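Jumano Workshop Releases Simulation Files for Home-Built Gripper Arm

FOR IMMEDIATE RELEASE
November 18, 2023

The Jumano shared workshop has released the simulation package for Brostik, a tabletop arm with a two-finger parallel gripper designed for assembly at home. The package contains the gripper model, the test rooms and the control scripts. It runs on an ordinary desktop computer and needs no hardware.

Work on the arm began in June. Members build the physical version at the workshop's Vandenberghe Street bench and test each change to the finger geometry in simulation before cutting parts. The current fingers are the fourth revision. Both are modeled as angled plates with a pale inner face and a dark outer edge.

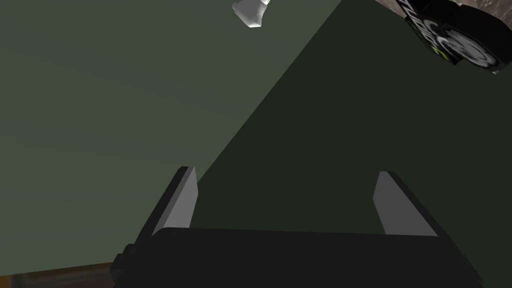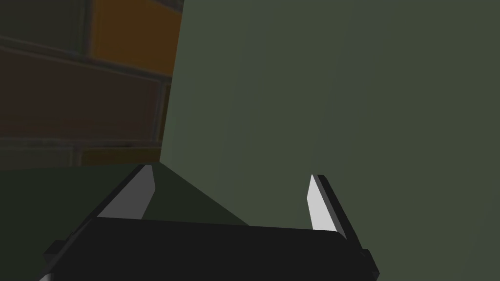
Simulated views from behind the Brostik gripper, fingers open.

The release includes 152 recorded runs, stored with joint positions and gripper state at each step. Surfaces use flat shading to keep rendering times short. Users can replace the supplied rooms with their own, provided that the table height is entered in the configuration file.

"The wrist view is the one we use for tuning," said Wanda Hutchins, who maintains the simulation code. "If the approach angle is off by two degrees, it shows up there first."

Known limits are listed in the release notes. Contact forces on soft objects are approximate, and the gripper model does not yet include cable drag.

Drawings for the physical arm will follow under the project name Dritel. Builders will need a drill press, a soldering iron and roughly five evenings of bench time.

Contact: Wanda Hutchins, Jumano Workshop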